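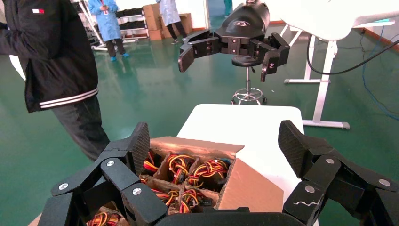
The wire box

July 29, 2024

Quick one because I have to be out the door in 20 minutes and the kettle hasn't even gone on.

Been meaning to write about the box for ages. Plain cardboard, dividers inside, little parts in every compartment with their leads coiled up. Red, yellow, brown. That's it, that's the box. I have grown weirdly fond of it.

When it first came to me in April I hated the thing. You pull one coil and three of its neighbors come along for the ride. Then you stand there picking loops apart with your fingernails and someone asks how it's going and you say fine. It is not going fine.

What I do now

One compartment at a time. Sounds obvious. It wasn't obvious to me, I used to tip the lot onto the table and "sort" it, meaning I made a nest and then had lunch.

Box goes on the table with the flap folded right back out of the way. If the flap is half up it catches your sleeve every single time. I've thought about cutting it off but then the box won't close, and an open box of wires on a shelf is how you end up with dust in everything.

Lift from the part, never from the wire. Go slow for the first inch or so, and if it tugs, stop and look underneath. Usually it's a brown one. The brown ones hook onto everthing, no idea why, same wire as far as I can tell.

Coils stay loose. I went through a phase of winding them tight around two fingers so they'd look neat, and they came out with kinks that never really left. Loose and a bit ugly is better. Jagadeesh Kotian told me this on day one and I nodded and ignored him completely. Sorry Jagadeesh.

No twist ties either. Tried those. You spend longer undoing the ties than you ever spent on tangles, and they end up on the floor, and that floor is shiny green so you'd think you'd spot them. You don't.

The dividers

These are the bit I'd save in a fire. Thin card, slotted together, nothing special, but without them it's just a bucket of spaghetti. One of mine got bent when I packed it too full, so I ran a strip of tape down the fold and it's held up ok so far.

Dunia thinks I should move the lot into proper plastic drawers. She has a whole wall of them and they are lovely, labels and everything. But I'd have to carry drawers to the table, and the box I just pick up and go. Also I am cheap.

Someone at Zestbridge asked how many I've handled by now. Past 1,000, easily, and I stopped keeping track after that. My hands do it while my head's off making a grocery list.

Still to do

Relabel the side of the box, the marker has rubbed off where I carry it. Find a lid or something for the trip to Gandus, the flap alone won't survive a car trunk. Ask Thomas if he still has those spare dividers he offered me - he said 2 sets, I'd take both. And clear the other end of the table so I have somewhere to put things down, which I say every week.

Ok, shoes, keys, gone. Will fix the typos tonite.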